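### 3.2 The shared table and what ended up on it

It would be easy, in a paper on how people settle into a borrowed room, to hurry past the table and get on to the interviews. We would like to linger over it a little, as our participants certainly did. At Stirkton the common room is a bright, slightly echoing place, and on a March afternoon the light from the window falls across whatever happens to be out. Fabrice Pruvost, who kept the room diary for us, filled 63 pages with it, and a good many of those pages are about things being put down "just for a minute" and then staying there until somebody wanted the space.

We had expected bags to go on the floor, as they did at Millet, where the seating was a bench along the wall. At Stirkton they went on the sofa, and they went there early. A bag on a seat is a polite sort of claim, and several people told us they would sooner stand than move one that belonged to a stranger. Paper behaved quite differently. Sheets were slid along, turned round for a neighbour and pushed to the back of the table when the middle was needed for something else, and hardly anyone thought to ask first. Kieran Rudd has suggested to us that a sheet of small pictures invites handling in a way that a page of writing does not, and we are inclined to agree with him, although our notes are too patchy to settle the matter.

Figure 4 shows the arrangement we came to think of as typical of the room: picture sheets towards the far side of the table, small pink objects nearer to hand, and the two-seat sofa behind given over to a pair of black backpacks.

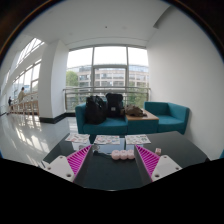
### 3.3 Small things and the pull of the row

Small objects had a life of their own in the diary, and we confess to having grown rather fond of these entries. Given a handful of similar things and an idle moment, people lined them up. The three round pink pieces in Figure 4 sit side by side and touching, while the little pink cube lies apart from them. We met this sort of sorting again and again, round with round and square left to one side, and when we asked about it the usual reply was a shrug or a laugh (one person said she had no memory of doing it at all, and was quite put out to be told).

The glossy dark top may have played its part. Pale things show up well against it, and people at Stirkton spoke of wanting it to "look nice", a phrase that never once came up at Millet. We return to surfaces in Section 5.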